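How to calibrate a push spreader for pelletised fertiliser

If you spread pellets by the number printed on the lid of the spreader, you will very probably put out too much or too little. The settings are made in the factory with one product, and your product is another one. Pellets differ in size, in weight and in how much dust is at the bottom of the bag. The calibration described on this page takes less than an hour, and you need to do it only once for each product, as long as you write the result down.

I wrote these steps for the Stidis push spreader, which is the one I use on my block near Cuncombe. It has a round hopper, a spinning plate under it and a lever with a numbered scale on the handle. Other spreaders of the spinning type are calibrated in the same way. Drop spreaders, where the pellets fall straight down between the wheels, need a different method that I do not treat here.

What you will need

The spreader, clean and dry inside
A bag of the product you want to use
Kitchen or luggage scales which can weigh up to five kilograms
A bucket
A long tape measure
Four pegs or sticks
A few shallow trays, all of the same size
A pencil and a notebook
Gloves and a dust mask

Choose a dry morning with little wind. I prefer to start at 7 am, before the sea breeze comes. Wind pushes the lighter pellets to one side and your measurement of the width will be wrong.

Step 1. Check the spreader

Turn the wheels by hand and look at the plate. It should spin freely and without scraping. Old product often makes a hard ring under the hopper opening, and this ring makes the opening smaller. Scrape it off with a piece of wood. Then move the lever from closed to fully open and back again several times. If the slide under the hopper doesn't close completely, adjust the cable first. A calibration on a leaking spreader has no value.

Pump the tyres if yours are the air-filled kind. A soft tyre has a smaller rolling height, so the plate turns at a different speed from the one you will have next month when the tyre is full.

Step 2. Find the real spreading width

Put the trays on the ground in a straight line, across the direction in which you will walk. Leave a gap in the middle for the wheels. Fill the hopper half full, set the lever to the middle of the scale, and begin to walk well before the line so that you have your normal speed when you reach it. Open the slide before the trays and close it after them.

Now look what is in each tray. Those near the centre will hold the most, and the outer ones will have only a few pellets. The useful width goes from the point on the left side where the amount has fallen to half of the centre amount, to the same point on the right side. It is always narrower than the distance the pellets fly. With my spreader and the Gollik pellets the useful width is 3 metres, although single pellets land much farther out.

If one side gets clearly more than the other, check that you hold the handle level. When it is level and the pattern is still uneven, look for a bent blade on the plate.

Step 3. Mark the test strip

Mark a strip as wide as your useful width and nine metres long. Put a peg at each corner. For me this gives an area of 27 square metres, and I will use this area in the calculation below. If your width is different, multiply it by nine and use your own area.

The strip should be on the same kind of ground as the area you want to feed. On concrete the wheels roll easily and you walk faster without noticing. On long grass you walk slower, and the wheels can slip.

Step 4. Calculate how much should come out

Read the recommended rate on the bag. For the Gollik pellets on established pasture grass I use 80 grams per square metre. Multiply the rate by the area of the strip:

80 grams x 27 square metres = 2160 grams

This is the weight which should leave the hopper during one pass over the strip. Please take the rate from your own bag and don't copy mine. A concentrated mineral product is used at a much lower rate, and with my figure you could burn the grass badly.

Step 5. Make the test pass

Weigh the empty bucket and write down the weight. Fill it with pellets, weigh it again and pour the pellets into the hopper. Set the lever to a low number. It is always possible to add more later, but you can't easily take pellets back from the grass.

Start to walk a few steps before the first pegs. Open the slide exactly when the wheels pass them, walk at your normal speed and close the slide at the last pegs. Empty the hopper back into the bucket and weigh what is left. The difference is what you have spread.

If the difference is smaller than your calculated weight, open the lever by one number and repeat the pass on a fresh strip. Don't use the same strip twice, the grass there has already received its part. When the difference is within 100 grams of the calculated weight, stop adjusting. Your walking speed changes more than this from one day to another.

Step 6. Write it down

In the notebook I write the product, the number on the lever, the useful width and the month. My line for the Gollik pellets was made in October. I also stick a strip of tape inside the lid with the same information, as the notebook has a habit of staying in the house.

Step 7. Spread the whole area

First go once around the edge of the area. After that, walk in parallel lines, with the distance between the lines equal to your useful width. Close the slide before each turn and open it again only when you are walking straight. If you stop for any reason, close the slide first.

For a more even result, set the lever so that half the weight comes out, and cover the area twice, the second time at a right angle to the first. This is more walking, but stripes are much less likely. You must repeat the test pass for the half rate, because half of the number on the scale doesn't give half of the weight.

Common problems

The pellets come out in bursts. Usually there are lumps in the hopper. Put the product through a coarse garden sieve before filling.

The weight is different each time with the same lever number. Check the cable for play, and check that the hopper is never less than a quarter full during the test.

Much dust collects on the plate. This is the end of the bag, where the broken pellets are. I keep it for the vegetable beds and spread it by hand. The Mofokeng brand has less dust than others I have tried, but its pellets are bigger, and so it needed its own calibration. 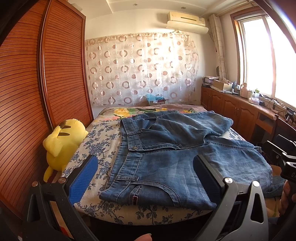 Do I have to calibrate again when I open a new bag of the same product?

One short test pass is enough in this case. Use the lever number from your notebook and weigh what comes out. If the result is still within the tolerance from Step 5, you can continue with the old setting. Pellets which have been stored in a damp shed swell a little and flow more slowly, so for an old bag it is better to do the whole procedure.

How should I clean the spreader afterwards?

Empty it completely and brush out the dust. Rinse the hopper, the plate and the axle with plain water, and let everything dry in the shade with the slide open. Put a drop of light oil on the cable ends. Don't oil the plate or the inside of the hopper, the dust will stick there.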